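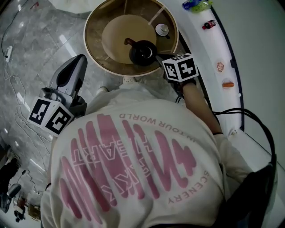
What goes under a pot on a tray table?
A flat light-beige disc under the pot and set in the middle of the tray.

Rindville, 2023-08-23 - The housewares shop Urrutia has revised its care sheet for round tray tables on a single pedestal. The new sheet replaces one issued in February and applies to all tray tables sold under the Arkia name.

The main change concerns load. The limit is now 10 kg, measured at the center of the tray. Pots and other heavy items should stand over the pedestal, with cups and small utensils placed toward the rim. The old sheet gave a limit but did not say where on the tray it applied.

The second change concerns heat. Trays with a see-through surface may mark under a pot straight from the stove. Urrutia tested 17 trays with pots of boiling water and found dull rings on four, all used without a disc or mat.

"The rings do not polish out," said Ximena Figueroa, who ran the tests. "The surface has to be replaced."

Pot handles should point inward or across the tray - a handle past the rim is easily caught by a sleeve.

Printed copies are available at the Rindville counter. Replacement discs are sold separately.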